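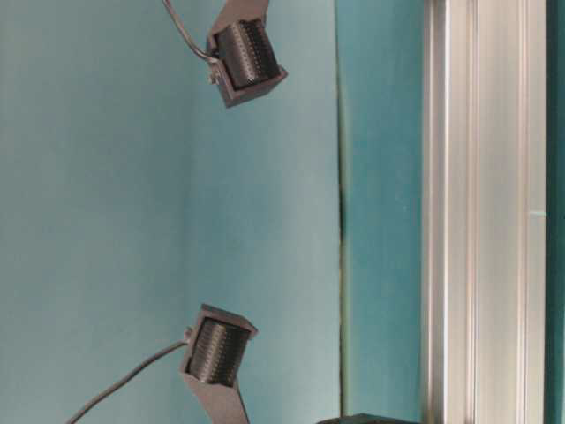
3.2 Demonstration procedure

Demonstrations were recorded by remote control. The operator sat beside the cell and moved a pair of hand-held leader arms, and the follower arms copied the joint positions. We kept the Dasora control software at its default gains for the whole study. Earlier trials with Weluro, in which the operator pushed the arms through the motion by hand, gave smooth paths but poor grip timing, and those recordings are not used here.

The task is a two-handed alignment. A length of aluminium extrusion has to be picked up at both ends and set down parallel to a pale strip on the work surface. It sounds simple. The difficulty is that an error at one end is passed straight to the other through the bar, so the operator has to correct with both hands at once.

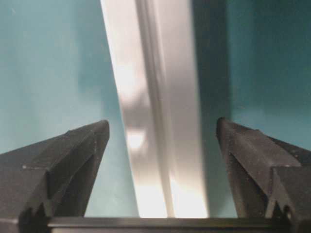

Each operator was given 16 practice runs before recording began. Wrist views were shown on a second monitor, although most operators told us they seldom looked at it and judged the approach by eye. Yolandi Le Roux, who recorded the largest share, used the wrist view only for the final few centimetres of travel.

We collected 200 demonstrations in total. A run was kept if the bar was released within 9 mm of the target line at both ends. Runs with a slip or a regrasp were also kept, provided the bar finished inside this limit - we wanted the policy to see recoveries as well as clean attempts.

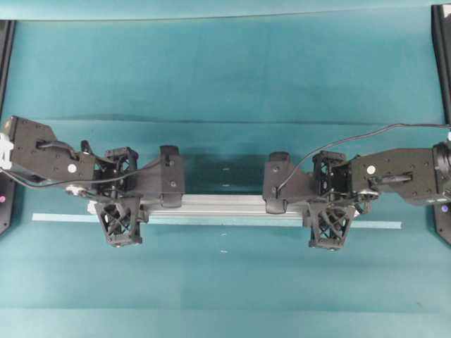

Figure 3. Two-arm grasp of the extrusion, one gripper near each end, with the light-blue strip alongside.

Demonstrations lasted up to 2,000 time steps. We trimmed idle time from the start of each run but left pauses in the middle alone, as they often came just before a change of grip. Labelling of grasp and release was done in Fadis by one person, then checked against the gripper current.
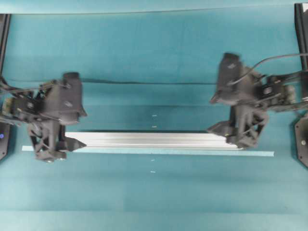 Operators differed in which end they favoured. Some closed both grippers together, while others settled the left side first and brought the right in afterwards. We did not ask them to agree on a method, and the effect of this mixed behaviour on the trained policy is taken up in Section 4.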